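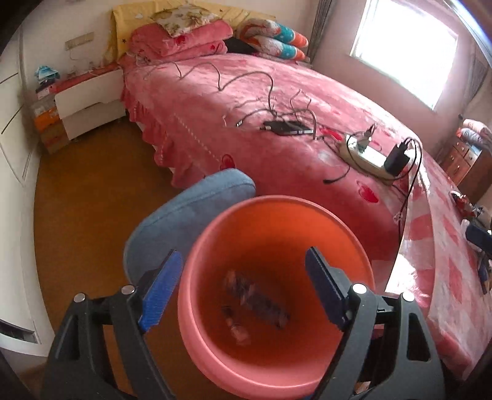

Bedroom pickup with the hand-held gripper. Photo: Rakiya Oyewole

Clean up a real bedroom and you learn more about robot teaching than in any lab. My view anyway. Cables on the bedspread, a basin, bedding piled up. Good. Leave it.

I spent most of July reading the arguments for remote control. Danish Jadoon at Heralum makes the best one: the robot's own arm does the job, so what you record is what it can do. Fair. But watch someone drive an arm from a desk. Slow. They poke at things. No feel in the fingers, so they squeeze too hard or let go early, and the robot learns the hesitation right along with teh task.

Put the gripper in a person's hand and it's different.

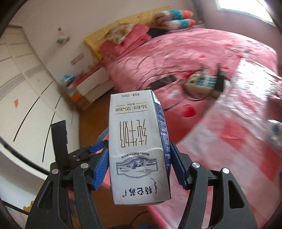

Take a milk carton. 250 mL, soft sides, you can dent it without trying. A hand knows when to ease off. Someone on a joystick is guessing from a screen.

Chidubem Lawal says people move in ways no arm can copy, and he's right, some of it gets thrown out. Fine, throw it out. I'd still take 800 demos by hand from homes like this over 4,000 from one clean table. Rendora is still buying tables. More than 134 of them last I heard. Somebody over there should go borrow a bedroom insted.

Salamatu Akande, Aug 3, 2021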